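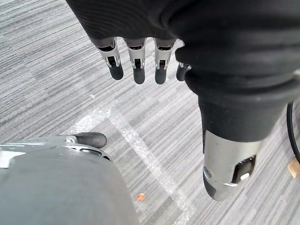
Zuccaro Saturday Science: Frequently Asked Questions for Families

Who can apply?

Students in grades six through eight who live in the Brana school district or attend a charter school inside its boundaries. Homeschooled students are eligible on the same terms. No grade average is required, and applicants do not need to have taken a lab class.

How many students are accepted?

The program has 162 seats across all sections. Last year 438 applications were received. Seats are filled by lottery within each grade. Siblings may ask to be entered as a single unit, in which case both are placed or neither is.

When does the lottery run?

In December. Results are sent to the email address on the application. Please check that the address is one you read, as an offer that is not accepted within ten days passes to the next name on the waiting list.

What does it cost?

The fee is $200 for the year and covers lab supplies, goggles, a notebook and the bus from the Bendance Middle School lot. Students who receive free or reduced-price lunch pay nothing. Check the box on page two of the application; no separate form is needed.

What subjects are covered?

Sixth grade: measurement, density, and acids and bases. Seventh grade: cells, microscopes and simple genetics. Eighth grade: water testing, with samples taken from Bendance Creek, and a short unit on reading and plotting data. The eighth grade section meets 30 minutes longer than the others.

Is the eighth grade creek work done in all weather?

Sampling is postponed for lightning, ice, or a creek level above the painted mark on the footbridge. Rain alone does not cancel it. Rubber boots are required and are not supplied.
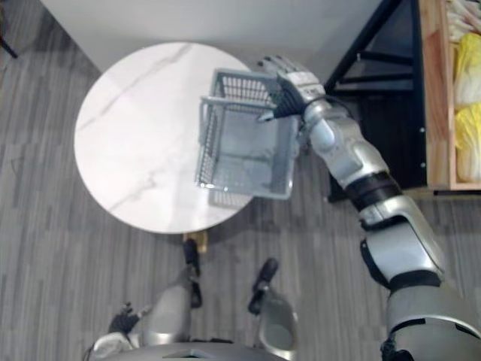 What should my child bring each week?

Students should bring the program notebook, a pencil and a water bottle with a lid. Long hair must be tied back. Open-toed shoes are not allowed in any lab – a student who arrives in sandals will be given desk work for that session. Phones are collected at the start of class. Each section has a gray plastic mesh basket for them, and phones go back to their owners at dismissal. Label the phone or its case with the student's last name.

Are meals provided?

No. There is a 15-minute break at mid-session in the hallway, and students may bring a snack. Food and drink, including the water bottle, stay outside the lab. Please do not send anything containing peanuts or tree nuts.

What happens if a student misses a session?

One absence needs no action beyond an email. After two absences the student will be asked to complete a make-up worksheet. After four, the seat may be offered to the waiting list. Absences for illness with a note are not counted.

Who teaches the sections?

Each section has one lead instructor and two college assistants. Rajitha Talukder leads seventh and eighth grade. Rezaul Talukder leads sixth grade and handles scheduling for the whole program. All staff have passed the district background check.

How do I pay or update my contact details?

Both are done in Plultel, the same portal the district uses for field trips. Log in, choose Outside Programs, and enter code 3487. If the code is rejected, the student's grade has most likely not been rolled over to the new year; the school office can correct this. Checks are also accepted and should be made out to Zuccaro Saturday Science, with the student's full name on the memo line.

Can parents watch a session?

Parents may attend the last session of each unit, when students present their notebooks. Seating in the lab is limited to two adults per student. Younger brothers and sisters cannot be admitted to the lab but may wait in the hallway with an adult.

Does the program count for school credit?

No. Students who finish the year receive a letter of completion, and a copy can be sent to the school on request. Allow three weeks.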